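About the Prerness Robotics Club

We're a school robotics club that meets after lessons at Prerness, in the old technology room at the end of the Dobson building. The club began with 14 pupils, one working arm and a lot of tape. We've grown a fair bit – these days we run two groups, juniors and seniors, and the seniors enter the Sudberg Table Challenge every year.

You don't need to know anything about robots to join. Plenty of our members had never written a line of code before they came, and a few still prefer the building side and leave the typing to somebody else (that's fine!). If you like taking things apart, drawing, arguing over how a thing ought to work or keeping tidy notes, we can find you a job.

Who runs it

Kirsty Whiteley teaches physics and looks after the club as a whole. Romain Gautier takes the programming sessions with the seniors. Melahat Sönmez has the juniors, who start off with small wheeled robots and move on to arms once they can get a robot round the floor maze without a bump. Paavo Koskela left the school a while ago, went off to study engineering and now comes back to help with the arm team, mostly with wiring and with the kind of fault that only shows up when everybody wants to go home.

Our team captain this year is Jordan Fothergill, who joined as a junior and has worked on every version of our gripper so far.

What we're working on

Our main project is called Sterkex. It's a tabletop arm with a two-fingered gripper and a small camera close to the fingers, and the seniors are teaching it to handle the sort of things you'd find on a kitchen table.
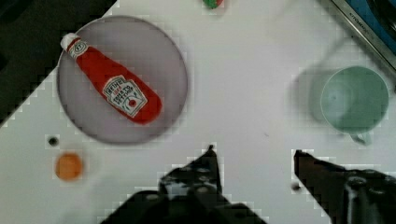
The Sudberg challenge gives every team the same job: clear a table and set it again, with points for each item put where it should be. There's a maximum score of 100, and a run lasts 20 minutes, so there's time to recover from a mistake if you keep your head. Our seniors practise with toy food and crockery, and they've learnt that every item wants its own plan. A ketchup bottle lying slantwise across a plate means the gripper has to come in at an angle too, and a cup with a handle can be taken by the handle or by the rim, which has led to some long and very enjoyable arguments. Shadows are a subject all of their own. Romain's group spent most of February on them and came out with a much better way of finding the edge of a pale cup on a white table.

We record our practice runs so that the team can go back over them together. There are 760 on the club drive now, good and bad, and the bad ones get watched the most. Juniors are welcome to sit in on these sessions and usually have plenty to say.

What a session is like

We start with a quick chat about who's doing what, then split up. One group will be on code, another on the arm, and there's nearly always somebody at the back printing new fingertips. It gets loud. The last part of each session is for demos, when anyone can show the rest of us what they've been up to, finished or half finished.

Come and see us

Our next open afternoon is on 23rd May. Families are welcome, younger brothers and sisters included, and you can have a go at driving the junior robots round the maze. If you'd like to join but can't make it, speak to Ms Whiteley in the physics office or leave your name on the sheet by the technology room door.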